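Week 6 notes: the grip that closed on nothing

OK, so this is the failure I promised you last time, and I'm still a little sore about it. We ran the ship pick task in simulation 80 times, with the arm told to close on the narrow stern end of the model and lift. It reported success 72 times. Then Retno Sopacua went through the logs and found that 14 of those "successes" had no contact force on either finger. None!

The bug was mine. I'd written the success check to look at finger position only, so if the fingers reached the commanded width, the run passed. Closing on thin air gets you there just fine (better than fine, it's quicker). 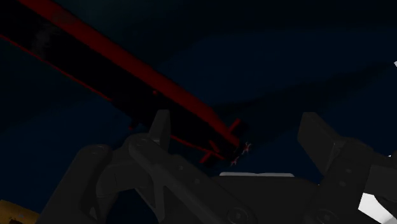 Why didn't the force limit catch it?
The limit only trips when force goes too high. Zero force looked perfectly healthy to it, so the controller carried on to the lift.

Ryan Oakley's fix was two lines – require contact on both fingers, and hold it for 50 milliseconds before the lift starts. I'd also like a check on the model's height after the lift, and that one is your homework. Send it to me or Retno before the October lab, with the log from at least one run that fails.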